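Marking Out a Shared Work Surface with Tape: Layout, Adhesion and Removal

Project report, second-year workshop module
Group: Rosaura Arboleda, Bence Rácz, Pranab Jayawardena
Supervisor: Pieter Smits

1. Background

The benches in the Brunton workshop are used by several groups in the same week. Each group needs fixed reference positions for its parts trays and jigs, and each group has been drawing its own in pencil or marker. By April the two benches nearest the door carried so many old lines that it was no longer clear which belonged to whom. Marker in particular does not come off the grey tops without solvent, and the workshop rules do not allow solvent on them.

The task set for this project was to find a way of marking a bench that can be laid by one person, seen under the ceiling lights, and taken up again at the end of a project without leaving anything behind.

2. Method

Three materials were compared: cream masking tape, blue painter's tape and white vinyl line tape. All were narrow rolls. Lengths of 400 mm were laid on a spare top of the same type as the benches, pressed down with a cloth and left in place. One set was lifted after a day, a second after 10 days. Residue was judged by eye and by wiping a dry finger along the line.

For layout, a cross was chosen as the basic mark. A cross gives an origin and two directions from one operation, and it can be checked with an ordinary square. The alternatives were corner marks, which use less tape but have to be measured four times, and a full outline, which was slow to lay and got in the way of the trays.

The procedure for laying a cross was as follows. The bench was wiped and left to dry. A 1000 mm steel rule was set against the front edge and the centre position transferred with a light pencil tick. The first strip was run from back to front past the tick. The second strip was laid across it from left to right, over the top of the first. Both strips were then pressed down from the crossing outwards. Offsets for trays were measured from the crossing at 200 mm intervals.

3. Results

Masking tape was the cheapest and the easiest to tear, but it left a faint sticky line after the longer period. The vinyl tape came up clean and gave the best edge. It also stretched when pulled, so that strips laid under tension crept back at the ends. The painter's tape came up clean both times and did not creep.

Visibility was judged from standing height by two people outside the group, Nelly Muñoz being one of them. Cream on grey was rated poor, white acceptable and blue good. Anyone leaning over the bench puts part of it in shadow, and the cream line was the first to be lost when this happened. Blue tape was therefore used for all further marks. 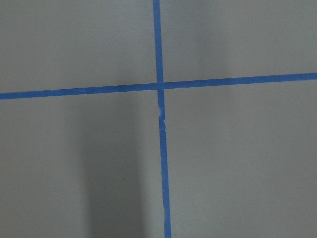
The main weakness of the method is squareness. A strip laid freehand tends to drift to one side along its length, and the error is not obvious until the square is put against it. Where only the centre point is needed, as with the single-tray jig, the drift can be ignored. Where offsets are taken along the arms, it cannot, and the strip should be laid against the rule for its whole length. Torn ends were also less tidy than cut ones, though this had no effect on use.

4. Recommendations

Blue painter's tape should be kept with the bench tools. Crosses should be laid against the rule, with the ends cut by scissors off the bench. A knife should not be used on the top. Each group should write its name on one arm of its cross and lift the tape on its last session.

The group did not test tape left down for a full term, or the wooden benches in the Erkholm room.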